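件名: Re: [kurashi-ml] 部屋の壁と入口まわりの片付け
日付: 2/13/08
差出人: Ingrid Mahmoud

Ingridです。返信が遅くなりました。引用部分に順に答えます。

> 前回の投稿で、入口側の部屋を片付けていると書かれていましたが、
> その後どうなりましたか。うちも似たような間取りで、木のドアの
> 上にガラスがはまっています。カーテンの上飾りを外すかどうか
> 迷っています。外した場合、レールがむき出しになるのが気になります。

うちは外しませんでした。黄色がかったクリーム色の、ひだの入ったもので、裾が波形のフリルになっています。好みで選んだものではなく、入居したときから掛かっていました。1月に一度外して洗い、二週間ほど何もない状態で過ごしましたが、レールの金具と壁の角の継ぎ目が目について落ち着かず、結局戻しました。

洗い方は、ぬるま湯に中性洗剤を溶かして押し洗い、脱水は短め、あとは竿に掛けて干しただけです。アイロンは裾のフリルにだけ当てました。ひだの部分は掛け直せば自分の重さで戻ります。フックは全部で23個あり、外すときに袋に入れておいたのに一つ足りなくなって、手芸店で買い足しました。13個入りの袋しかなかったので、残りは引き出しに入れてあります。

> ドアの上のガラスはどう掃除していますか。模様の溝に埃が入って
> 拭いても取れません。

うちのは青い模様入りで、枠は茶色の木です。乾いた刷毛で上から下へ埃を落とし、そのあと固く絞った布で拭いています。最初から濡れた布を使うと、溝の中で埃が固まります。洗剤を使うときはガラスに直接吹きつけず、布のほうにつけてください。木枠に垂れると跡が残ります。以前に別の部屋の枠でやってしまい、今も薄く残っています。

手の届かないところは踏み台に乗ります。ドアは開けたままにして、誰かが急に開けることのないようにしています。
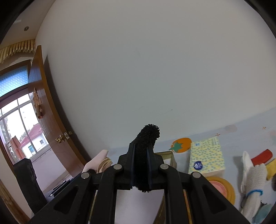 > 壁の傷は補修しましたか。壁紙なのか塗装なのかで方法が違うと
> 思うのですが。

塗装です。色は灰色がかった白で、細いひっかき傷と小さな点の跡が下のほうにあります。補修はまだしていません。Achterbergの補修用パテとHarkellの塗料を候補にして値段を調べたところ、パテが800円、塗料は小さい缶で2,000円でした。細い傷ならパテは要らず、上から塗るだけでよいと店の人に言われましたが、そこだけ色が浮きそうです。壁一面を塗り直すつもりは今のところありません。

その前に汚れだけは落とすことにして、いくつか試しました。結果を書いておきます。

・消しゴム: 黒くこすれた跡には効きます。消しかすが床に落ちるので新聞紙を敷きます。
・メラミンスポンジ: 汚れは落ちますが、塗装のつやが変わります。家具の裏になる場所で試したところ、こすった部分だけ白っぽくなりました。表では使っていません。
・重曹水: 手あかには十分でした。拭いたあと、水だけの布でもう一度拭かないと粉が残ります。
・住宅用洗剤（Modosikのもの）: 重曹水と大差ありません。匂いが少し強いです。

ひっかき傷そのものは、どれを使っても消えません。当たり前ですが、傷の中に入った汚れが取れると見た目はだいぶましになります。

> 部屋に物を置かないようにしているとのことでしたが、机はどう
> されましたか。

机は残しました。処分も考えましたが、郵便物を開けたり洗濯物をたたんだりするのに毎日使います。壁から離して置くと椅子の背が壁に当たらなくなり、傷は増えていません。引き出しには文房具と、先ほどのフックの残り、予備の電池が入っています。

机の上は、寝る前に片付けることにしました。翌朝まで残すのは急ぎの書類だけです。守れるのは週の半分くらいですが、以前のように紙の山ができることはなくなりました。

棚はTronauの組み立て式のものを一つ手放しました。奥行きがあるので、手前に置いた物の後ろに別の物が隠れ、何年も出てこないことがありました。中身の大半は説明書と空き箱で、説明書は今も持っている製品の分だけを封筒にまとめました。

こちらからも一つ質問です。天井のベージュの部分が、台所に近い側だけ少し黄色くなっているようです。壁と同じように重曹水で拭いてよいものでしょうか。照明を点けると境目が見えるので気になっています。以前、天井は拭くと筋になるという投稿を読んだ記憶がありますが、過去ログを探しても見つかりませんでした。どなたか該当のメールをお持ちでしたら、件名だけでも教えてください。

塗料を買って試したら、また結果を送ります。

Ingrid Mahmoud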